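Snack table checklist, Hultwood break room
Checked by Priya Zamora, February 3, 2024
14 comments | 6 shares

I was asked to go through the standard Torden food display form and add remarks. The form has boxes for yes and no. Most of my answers didn't fit in a box, so they are written out.

1. Table stable, cloth lying flat. YES
Leaned on all four corners. I still don't like cloth under drinks. It slides, and it hides spills until somebody puts an elbow in one.

2. Bottles upright and supported. YES, with a remark
Two-tier rack. Fine as long as people take from the front. They won't. They'll reach over for the back row, same as in January.

3. Wrapped goods sealed. YES for what I picked up
I am not going to squeeze every pastry in the basket. The form says "all items sealed" and I'd like to know who has ever signed that truthfully.

4. Shelf display level and clear of the edge. NO
It stands at an angle to the table. Margaux Royer says this makes it easier to reach. Maybe. It also makes it easier to catch with a sleeve. Square it up.

5. Sandwiches date marked. SEE REMARK
The form allows 30 minutes out of the chiller before a sandwich has to be logged. No log sheet on the table. Wendell Bellamy told me the sandwiches "go fast anyway." That is not a time.

6. Trays fit for use, nothing overhanging. SEE REMARK
One sandwich per tray is plenty. Once you add a packet and a drink, things end up in the corners, and corners are where they fall off when the tray is carried.

7. Allergen card displayed. NO
Hollis Sorensen has promised a card. I have 70 blank ones in my drawer if he can't find his.

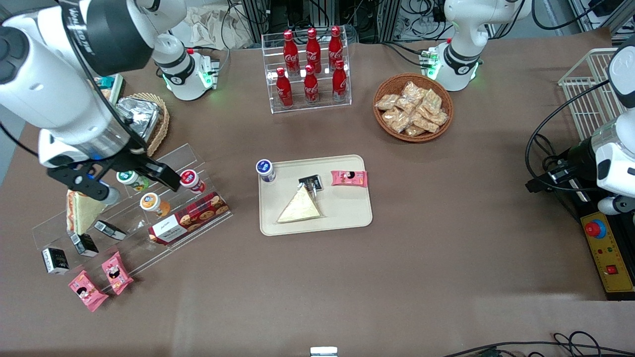
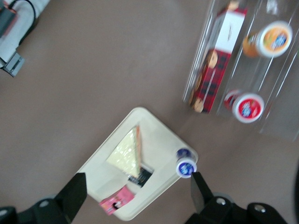

Snack table, with a wrapped sandwich on the tray

8. Walkway clear, 20 inches minimum. YES
Measured it twice, the second time with a tape that wasn't bent.

Result: pass, with items 4, 5 and 7 to be fixed. I argued for a fail and was told the form only fails a table on two or more "serious" answers, without saying anywhere what serious means. Please send that question up to Torden again.

Comments

Wendell Bellamy: Item 4, I'll turn the shelf. Item 5, do we really need a log for a sandwich in a wrapper?

Priya Zamora: Yes. The wrapper keeps fingers off it. It doesn't keep it cold.

Keisha Zamora: Can the form lose item 8? We have never had a walkway problem at Hultwood.

Priya Zamora: You had chairs in it last month. Item 8 stays.

351 views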